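Home arm tips: house rules for tabletop pick-and-sort

Last touched up 19th July. Rules we stick to at the Fimcombe workshop when the arm is sorting household stuff on a table. Not a replacement for your manual or for whatever safety standard your arm was sold under. Read those first. Then this.

BEFORE YOU POWER UP

Stop button within reach of your sitting hand. Not behind the monitor. Not on the floor. Press it once before every session and check the arm goes dead, then reset.

Sleeves up, lanyards off, long hair tied. Yes even for a small arm.

Mark the reach on the table or floor with tape. Swing the arm to full stretch at low speed and tape a hand's width outside that. Mugs, phones and kids' elbows stay on the far side.

Speed cap on. Ours is set at 18 percent for anything new and it stays there untill the whole routine has run clean start to finish. Then bump it up a little at a time, never in one go.

Cloth on the table? Pull it flat and clip the edges. A fingertip dragging on a loose cloth moves everything on it, and then your saved positions are junk.

SMALL HARD THINGS: CLOCKS, TINS, JARS

Come straight down, fingers open wider than you think. Line up on the case, not on knobs or feet. Knobs snap. If there's a stand or a loop sticking out, turn the item by hand first (arm stopped!) so the fingers close on two plain sides.

Leave a finger's width of clear space on each side of whatever you're picking. Crowded table = go slower or thin it out.

Lowest grip force that holds. Start at the bottom of the scale, lift a little, wait, look. Slipping? One step up. Don't jump to the middle.

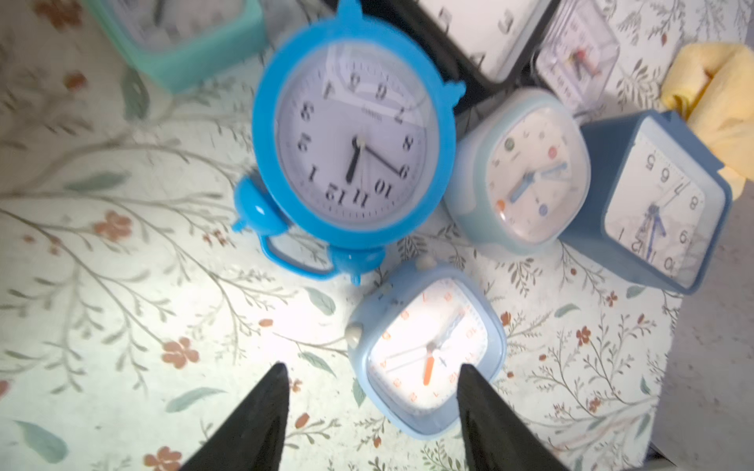
Fingers either side of the light-blue clock with the orange numbers.

Watch for glare. Shiny dials and clear cases throw light back at a wrist camera and the finder gets confused. Pull a blind or shift the lamp, don't crank the exposure.

Batteries out of anything that rings. An alarm going off mid-pick makes people grab.

SOFT THINGS: TOTES, CLOTHS, POUCHES

Different game. Fabric folds out of the way, so take a good pinch and not just the top layer. Straps are the trouble. A long strap can hook a finger joint or snag the next item along, so know where it's lying before you lift.

Check what's in the bag. Write it on the job sheet, even if it's only cardboard. Nothing sharp, nothing with liquid, nothing over the arm's rated load counting the bag itself.

Lift slow, pause, let it stop swinging. Then travel. Anything standing close by gets moved back first, especially hard plastic with handles or pins poking out, they catch cloth every time.

Set down, open the fingers all the way, go up before you go sideways. Most tip-overs we've had were from going sideways too soon.

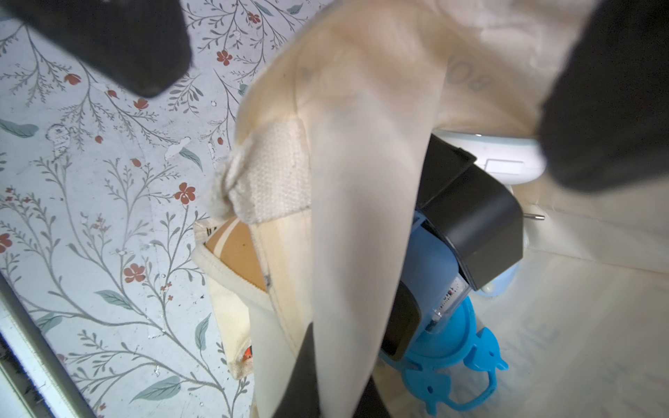 HANDS IN THE AREA

Stop means stopped. Paused is not stopped. If the screen says paused and you need to reach in, hit the button anyway.

One person runs the arm, that person also says when hands can go in. Out loud. No nodding.

Never pull something out of closed fingers. Open them from the panel.

CLEANING AND CHECKS

Wipe fingertips with a damp cloth, then dry. Grease from tins builds up and you end up adding grip force to make up for it, wich is backwards.

Look at the pads for nicks. Swap both together, never one. The Lüthi pads we use come in a bag marked 290, keep the bag, you'll want the number when you reorder.

Cable at the wrist: flex by hand, power off, feel for stiff spots.

Log it. Ours is a plain notebook, date / job / speed / anything odd. We're on entry 3808. Near misses go in too, same page as everything else.

STILL TO ADD

Wet items. Glass. Notes on the Pikavden bench clamp once we've used it more.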